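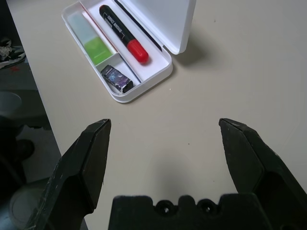 Gianni Costa says he has stopped opening the supply list before August, and that the email always comes anyway, in July, with a link to buy everything on it in one click. The link goes to Mudley, which sells boxed school kits to parents who would sooner pay than walk the aisles.

158 shares | 2 comments

I have been suspicious of these kits for years. The pitch is that you save time and money. The time part I will grant. The money part depends on your having no pencils in the house, and I have never met a family with no pencils in the house.

Mudley's basic box costs $100. Gemma Santoro priced the same items at two discount stores on a Tuesday evening and spent a good deal less, even with the folders her daughter insisted on. When I put that to the company, I got a reply about "curated quality." I asked who did the curating. I am still waiting.

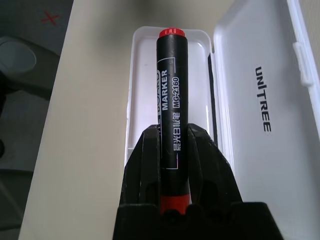 Whiteboard markers turn up on more lists every year.

Then there are the shared supplies – tissues, wipes, markers for the board – that used to come out of the school budget. Noemí Sandoval, who has taught third grade in two districts, told me she feels bad asking and asks anyway. I believe her. I am less sure about the people above her, who have found a cost that parents will pick up without a vote.

Jemmont, a rival seller, now promises to give schools a cut of each box. How big a cut? Its website says "a portion." Parents might want a number before they click, and so might the principals putting that link in the July email.

Sign up for our weekly family money newsletter. You can unsubscribe at any time.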